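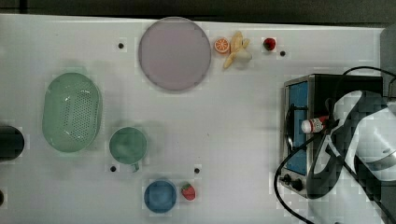
Hi, I'm the person behind Brullness, and if you've landed on this page you probably want to know who you'd be dealing with. Fair enough!

I write software for robot arms. More exactly, I write the part that sits between "the camera sees a bunch of kitchen stuff" and "the arm goes and moves some of it". We're a very small company, so I also answer the email, order the toy fruit and argue with the printer. The code is where most of my day goes, though, and I wouldn't trade it.

Brullness began as one planner, called Plerka. I'd spent years on factory jobs where every part turned up in the same spot every time, and I wanted to work on tables where things are just lying around. A mug with its handle pointing the wrong way. A bowl parked right where the elbow wants to swing. Plerka takes a goal like "put the bottle in the oven", looks at what's in the way and works out a path for the whole arm, cables included (I was stubborn about the cables, and I'm still glad I was).

Then came Cele, which does the seeing. It finds objects, guesses their pose and - this is the bit I'm fondest of - tells you how sure it is. If Cele isn't sure about a banana, Plerka can ask for a second look before the arm commits to anything. Our regression set has 676 table layouts in it and every change to either tool has to get through all of them before it ships. That takes a while. I drink a lot of tea.

The newest piece is Saner, our log viewer. It came out in May and it's already the thing people write to me about most. You drop in a run, drag the slider, and see what the planner believed at each moment next to what the joints were doing. I built it for myself after one too many evenings reading joint angles in a text editor, so if it feels like a tool made by somebody annoyed, well, yes.

Who uses all this? Mostly university labs and small automation shops, 35 of them right now. Some run the full set, some only want Saner, and that's fine by me. We don't sell arms and we don't do welding cells or anything on wheels. If you need one of those I'm happy to tell you so in the first email and save us both a call.

Support comes from the people who wrote the code. Send a log file if you can, and tell me which gripper you're using. I've got 18 open issues on my list as I type this and I'd like it to be fewer, but please do keep sending them - the odd ones are how the layouts set keeps growing.

Page last updated 2 Nov 2023.

We use cookies to remember your settings and to see which pages get read. By continuing to use this site you accept our use of cookies. Accept | Manage settings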